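October already, and I have finally done the kitchen cupboards. I say finally because I've been promising it since we moved to Botetport, and every time I opened the one beside the cooker something slid out and hit me on the foot. Last time it was a sieve. I do like that sieve, but enough is enough!

So I made a pot of tea, put the radio on and took everything out. Everything. It went on the worktop, then the table, then the chairs, and by eleven in the morning I was eating toast standing up with a colander at my elbow.

The bowls were the worst of it. I seem to collect them without meaning to. There's the brown mixing bowl from my aunt, a heap of little glass ones I use for chopped garlic and then forget about, and the big teal one, which I love and which has never fitted anywhere sensible. It's wider than the shelf is deep, so the door never quite shut – I'd got into the habit of giving it a shove with my hip on the way past.

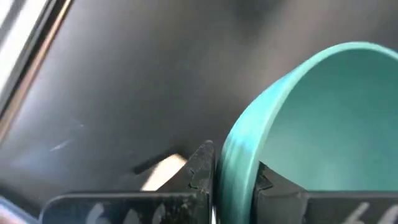

Dagmar Ďurica, who lives downstairs and has a far tidier kitchen than mine, came up to borrow some baking powder and ended up staying for 2 hours. Her rule is that the bowl you use most goes at the front at waist height, and everything else has to earn its place. I argued a bit (I always do) but she's right. I make bread every week and salad for whoever turns up, and I was getting down on my knees each time to dig out what I needed.

Now the big one has a spot on the open shelf by the window, where there's no door to fight with, and the glass ones are stacked inside the brown one. Pans underneath. Baking trays on their sides, held up by an old letter rack from the market at Grorkville. It looks a bit daft but they don't clatter any more.

I filled one box for the charity shop, mostly lids. Where do all the lids come from? I had 4 that didn't match a single thing I own. Walter Castaño from work has already claimed the spare colander, sight unseen, so that's going in my bag tomorrow.

The drawer with the string and the batteries in it I have left exactly as it was – maybe after Christmas.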